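The Second Shift Begins at Bedtime

Parents returning to work after a first child often prepare carefully for the days. The evenings receive far less planning. When Skolstead, a family support center, asked 436 mothers and fathers to keep a diary through March, most recorded their hardest hour between 6 and 7 p.m.

The entries are plain. Dinner is late, the baby will not be put down, and one parent is still answering messages. Several diarists wrote that they felt like poor company for a child they had missed all day.

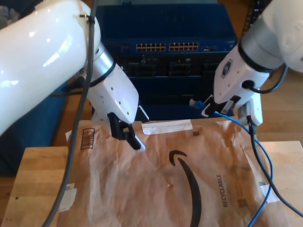 Skolstead now runs an evening group for parents of children under two. It meets for 10 weeks, and 116 families have completed it so far. Sessions cover feeding, sleep and the division of household work between partners, a subject that tends to run past closing time.

Employers have begun to respond. Fikre, which has a staff of roughly 700, ends internal meetings at 4 p.m. Grokunix allows new parents to shift their hours for the first year.

The center plans to open a second group in Zudside this fall. Infants are welcome at every session, and parents may leave early without notice.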